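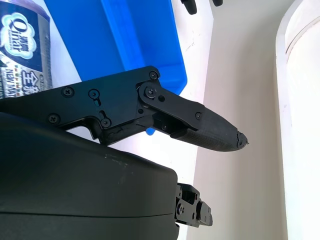

Fanni Kelemen told me before I went in that I should not look at the arm at all, only at the fingers, and after that at the price of the spare pads. I had asked her on Thursday morning if the Hernow gripper was worth the trip to the Ziltia open day. She has used two of them in packing work and she does not waste words.

So I looked at the fingers. The Hernow is a hinged design, flat black plates with a linkage and a gray textured pad at the end. All is held with ordinary Phillips screws. I like this very much. At my work we have a gripper from Esik where every small repair needs a special key, and the key is always in the other building.

The pad is the weak point. On the one I stood next to, the tip had a ragged edge, as if a piece was broken away. I asked the young man from Ziltia how long a pad lives. He said it depends on the material you pick, and then he said 700 hours, and then again that it depends. A pair of new pads is 23 dollars, the full gripper is 1590. For me the pads are fair and the gripper is a little too expensive, but the Vass model costs more and has a weaker grip.

**What it did in the demonstration**

The task was simple picking: packaged goods and a blue plastic bin, with a small camera near the gripper. With boxes it was calm and exact. With soft bags it was slower than I hoped. It closed, opened a bit, closed again, and I counted nearly 5 seconds before one bag was lifted. A person next to me said that this is only a setting. Maybe, but then I would set it before the visitors come.

The noise is low. We could talk in a normal voice beside it – our Esik does not allow this.

**What I did not like**

The housing behind the fingers is big. In a deep bin I think it will touch the wall before the fingers reach the corner. I asked to try this and they were friendly, but the next group was waiting already. Also the manual was on the table only as a short print, without any drawing of the linkage.

**My opinion**

Good for boxes, acceptable for bags, easy to repair with a normal screwdriver. I would order one gripper and three pairs of pads, and test the corners of our own bins first. They lend a unit for two weeks if you pay the transport. I have put my name down for October.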